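Boards > House & Workshop > Furniture and Finishes
Filed under: tables, surface repair, coatings

White table top, oval – recoat or replace?

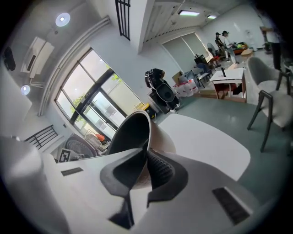

The table top, curved edge to the right.

ferrule_88
Posted 9th May

I have a Varnholm dining table with a white top on a single steel pedestal. The finish has gone dull over the area where people eat and there is a patch near one end that feels slightly rough to the fingertips. The edge is sound. No chips, no swelling.

The top is 2 coats of factory lacquer on MDF, according to the leaflet. I have kept the leaflet but it gives no lacquer type. It says to wipe with a damp cloth and to avoid abrasives, and that is all the guidance there is.

A replacement top is 295 plus delivery. A local sprayer has quoted 210 to flat it back and respray in satin, collected and returned. I would sooner do it myself if the result will last. Questions:

1. Is the dullness wear in the lacquer or a film sitting on it?
2. If I recoat, what goes over an unknown factory lacquer without reacting?
3. Does a rounded edge need a separate approach?

mitre_and_bevel
Reply 1

Clean it before deciding anything. Most dull tops I see are a build-up of spray polish and cooking grease. Warm water with a small amount of washing-up liquid, rinse, dry, then white spirit on a rag over a hand-sized area. If the sheen comes back in that area, you have a film and can stop there.

If the sheen stays flat after the white spirit, the lacquer itself is worn.

oldgrain
Reply 2

Agree on cleaning, but do it on the underside first. White spirit is safe on cured acid-catalysed lacquer and on two-pack polyurethane. I would not say the same for every water-based white.

To find out what you have, put a drop of methylated spirit on a hidden spot and leave it for a minute. Shellac and some older cellulose finishes will soften. Two-pack will not change. If it does not soften, almost anything will go over it provided it has been keyed.

ferrule_88
Reply 3

Done both on the underside. White spirit, no change. Meths, no change. On the top, white spirit lifted a faint yellow tint on to the rag but the dull area is still dull. The rough patch is still rough.

oldgrain
Reply 4

Then it is worn two-pack, or near enough. Key it with 320 grit, wipe down, adhesion primer, then a water-based polyurethane enamel. Thin coats, 240 grit between primer and enamel only if there are nibs.

Rounded edge: sand by hand with a soft foam pad. A hard block will cut through on the curve long before the flat is ready, and once you reach MDF on an edge it drinks paint and goes furry. Coat the edge first, then the flat, and tip off from the middle outwards so the surplus does not collect under the rim.

varnish_dept
Reply 5

I would not brush or roll a dining table. The enamel will look fine in a week and mark under hot plates within the year. Home products rely on slow curing and people put the table back into use far too soon. At 210 for a sprayed catalysed finish I would pay it.

The Tandia kit that gets recommended on here is a wall-cupboard finish. It is sold for doors. A horizontal surface takes different wear.

mitre_and_bevel
Reply 6

Disagree on the marking. I rolled a top with the Tandia satin last September and it takes plates daily, with mats. It was left for three weeks before use, lightly covered. The failures I have seen were all down to poor keying or to impatience.

I do agree that a foam roller leaves a faint texture. On white satin with light from a window it shows. Whether that matters is up to the owner.

varnish_dept
Reply 7

"With mats" is carrying most of that argument.

totix_user
Reply 8

There is a third route. Totix cutting compound on a foam pad, low speed, and see how much sheen returns. If the wear is shallow you are only levelling scratches. It will come up glossier than the rest, so you have to do the whole top for an even result. Keep the pad flat and stay off the edge.

oldgrain
Reply 9

Only if it was gloss to begin with. On a satin lacquer the sheen comes from matting agent in the film, so polishing gives a shiny patch and you cannot bring it back without recoating.

ferrule_88
Reply 10

It was satin, so polishing is out. We do not use mats consistently and will not start. I have asked the sprayer which product he uses and he says Sýkora two-pack, satin 30, with a separate primer on the edge. He wants the top detached from the pedestal. Eight machine screws into inserts, so no trouble there.

varnish_dept
Reply 11

Good product. Ask him to coat the underside as well, even one coat – a board sealed on one face only can bow. Mark the pedestal position with tape before you take it off.

ferrule_88
Reply 12

Asked. Underside is included in the price. Booked in for the week after next.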